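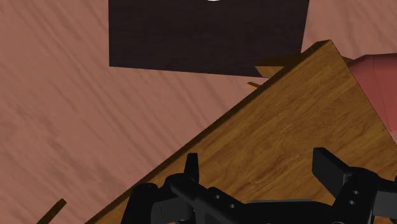 L. Haddad

Property room (law enforcement)

A property room, also called an evidence room or property and evidence unit, is a secure area in which a police agency keeps items that have come into its hands. The items fall into several legal classes, among them evidence in criminal cases, found property, property held for safekeeping, and goods waiting to be destroyed or sold. In small agencies the property room may be a single locked closet. In large ones it is a separate building with its own staff, loading dock, and cold storage.

The term is used mainly in the United States and Canada. In Britain and in many Commonwealth countries the usual term is property store. In court buildings a similar area, run by the clerk and holding items that have been admitted at trial, is called the exhibit room. The two are governed by different rules, and an item may pass from one to the other more than once during a case.

Contents
1 Purpose
2 Classes of property
3 Intake
4 Storage
5 Release and disposal
6 Audits
7 Losses and their effect on cases
8 The Warent County system
9 See also

Purpose

The property room exists so that an item offered in court can be shown to be the same item that was collected, in substantially the same condition. The record of each transfer between collection and trial is known as the chain of custody. A gap in this record does not always keep an item out of evidence. In most courts it goes to the weight the item is given, and the judge has wide discretion. Items that look alike, such as powders, tablets, cartridge cases, and liquids, are held to a stricter standard than items with a serial number or a distinctive mark.

A second purpose is to protect the property rights of owners. Stolen goods recovered by the police remain the property of the person they were taken from, and the agency holds them as a bailee. Failure to return them, or damage caused by poor storage, may give rise to a civil claim.

Classes of property

Evidence is any item held because it may help to prove or disprove a fact in a criminal case. It includes items seized under a warrant, items taken during an arrest, and items handed over by witnesses.

Found property is any item turned in by a member of the public or picked up by an officer with no known link to a crime. State law usually sets a holding period, after which the finder may claim it.

Safekeeping covers items held for a known owner who cannot look after them at the time. Common examples are the belongings of a person taken to a hospital and firearms removed from a home after a domestic call. No criminal charge is needed.

Forfeiture items are those in which the government claims ownership, most often cash and vehicles. They are normally kept apart from other property, and cash is in many cases moved to a bank account once it has been counted and photographed.

The class of an item can change. A bicycle booked as found property becomes evidence if a theft report is later matched to it. The original control number is kept and the change of class is entered as a new event.

Intake

The officer who collects an item is normally required to book it before the end of the shift. Booking consists of packaging the item, sealing the package, writing initials and the date across the seal, and entering a description in the property record. The package is then left in a temporary locker. The locker closes by slamming or by turning a key that the officer cannot use to open it again, so that only property staff can take the item out.

Property staff compare the package with the record. If the two do not agree, the item is refused and the officer is told to correct the entry. This step is called right of refusal, and written policies commonly give it to civilian staff as well as to sworn officers.

Paper is used for anything that may be damp, including clothing with blood on it, as plastic holds moisture and encourages mold. Wet items are first hung in a drying cabinet. Knives are fixed in rigid boxes or tubes. Firearms are unloaded, made safe with a tie through the action, and packaged apart from their ammunition. Drugs are weighed at booking, and the entry states whether the weight includes the packaging. The failure to make this distinction is a frequent source of apparent shortages later on.

Storage

Most property rooms are arranged by location code. Each shelf, bin, and cage has a code, and the record for each item points to one code at a time. Items are filed by size and by year of intake in preference to case number, so that space left by disposed items can be closed up in blocks.

Firearms, drugs, and cash are placed in separate enclosures inside the main room. Access to these often calls for two people. Cash counts are made by two people in every case, and both sign the count sheet. 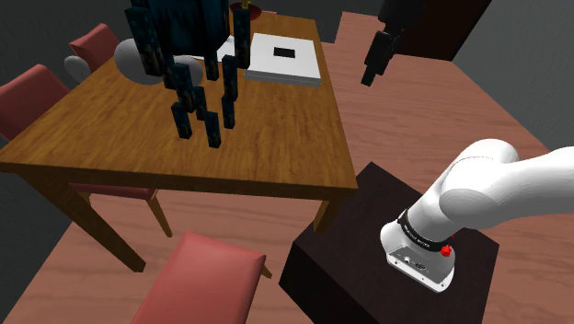

Biological evidence is stored according to its form. Dried stains and swabs are kept in a dry area with stable temperature. Liquid blood is refrigerated and should not be frozen in glass tubes. Tissue and some sexual assault kits are frozen, depending on the advice of the laboratory that will test them. Refrigerators and freezers are fitted with alarms that sound outside the room, and a log of readings is kept.

Bulk items present a problem of space. Vehicles are held in an outdoor lot or a covered bay. Furniture, doors, and sections of wall are sometimes kept for years in homicide cases, although many prosecutors will accept photographs and a cut sample if the defense agrees in writing.

Fuel, fireworks, and chemicals from drug laboratories are not kept in the main room. Samples are taken and the remainder is destroyed by a licensed contractor, usually under a court order.

Release and disposal

An item may leave the property room for a time, as when it goes to a laboratory or to court, or for good. Temporary release is recorded with the name of the person receiving the item and the date by which it must be returned. Overdue items are listed at fixed intervals and the receiving person is asked to account for them.

Permanent release requires authority from the case officer, the prosecutor, or the court, depending on the class of property and the state of the case. In felony cases the authority is generally withheld until the time for appeal has run. Many states require biological evidence to be kept for as long as a convicted person remains in custody.

Property that cannot be returned is sold at auction, converted to agency use, or destroyed. Drugs are burned in an approved incinerator with witnesses present. Firearms are melted, shredded, or in some states sold to licensed dealers. Sealed packages of drugs are checked against the record before they are burned, and some agencies test a sample of them again.

A backlog of items eligible for disposal is the most common fault reported by outside inspectors. Intake is continuous and cannot be put off, while disposal depends on replies from officers who may have moved to other duties or left the agency. Where replies are not received, some agencies send a notice stating that the item will be disposed of after a set period unless an objection is made.

Audits

An inspection is a check of the condition of the room and of whether procedures are being followed. An audit is a check of a sample of items against the record, carried out in both directions: from record to shelf, and from shelf to record. An inventory is a check of every item. A full inventory is usually required when the person in charge of the room changes, so that the incoming custodian is not answerable for earlier losses.

Losses and their effect on cases

When an item is lost in good faith, courts commonly ask whether its value to the defense was apparent before the loss and whether comparable evidence can be had by other means. Deliberate destruction is treated more severely and may lead to dismissal. Theft from within the room can affect cases in which nothing is missing, as the integrity of every package handled by the same employee comes into doubt.

The Warent County system

Warent County operates a central property room at Namby, which took over the separate rooms of its municipal departments. Before the transfer, each department kept paper cards. A full inventory was made in April of the transfer year. The drug enclosure was expected to hold 1000 packages, of which 882 were found at the recorded location. All but a few of the others were traced to wrong location codes or to disposals that had not been entered.

The county then adopted Fundberg, a barcode tracking program, and set a quarterly audit sample of 600 items. The room has 188 temporary lockers, divided between the Namby site and the outlying stations. Lockers at the stations are emptied by a courier, and each trip is recorded as a transfer in its own right. Sealed packages are not opened at Namby except in the presence of the case officer.

See also

Chain of custody
Exhibit (legal)
Asset forfeiture
Bailment
Spoliation of evidence

Last revised 2026-01-30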